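Church hall walk-through – before Sunday service and the Bible study weekend
Checked by Ylva Viklund, 4 pm. Comments as I went, sorry for the scrawl

Front doors – OK. Left one sticks, needs a plane
Exit signs – both lit
Extinguisher, foyer – in date, tag punched October
Extinguisher, kitchen – tag missing. Ragnvald to chase
Aisles – clear. Stack chairs no more than one row past the pillar
Candles, advent stand – wax build up on base, scrape it. Metal tray goes underneath, not the cloth
Baptistry cover – locked. Key back on hook
Bookstall shelf – wobbly, too many study bibles up top. Moved 25 hymn books to the floor cupboard
Sound desk – Uvumus speaker lead taped down. Tape lifting at the lectern end, redo
Hearing loop – tested from back pew, fine. Folke heard the Psalm reading clearly
Creche gate – latch good
Urn – cord ok, keep off the edge of the bench
Ramp – non-slip strip peeling at the bottom, around 40 cm. NOT PASSED
First aid kit – low on bandaids, burn gel expird
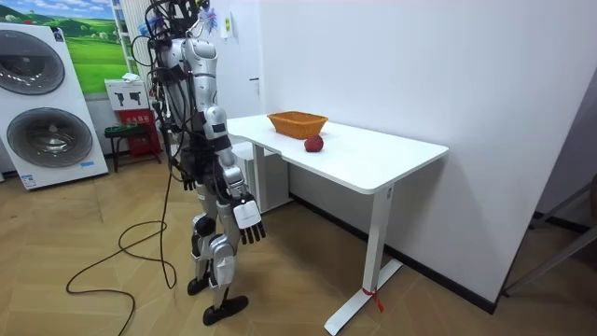
Can we still have candles at the evening prayers?
Only on the metal tray, with a steward sitting in the front pew the whole time and the foyer extinguisher brought in beside them.

Still open – ramp strip, kitchen tag, burn gel, lectern tape. Phúc has the ramp, rest are mine. Recheck before doors open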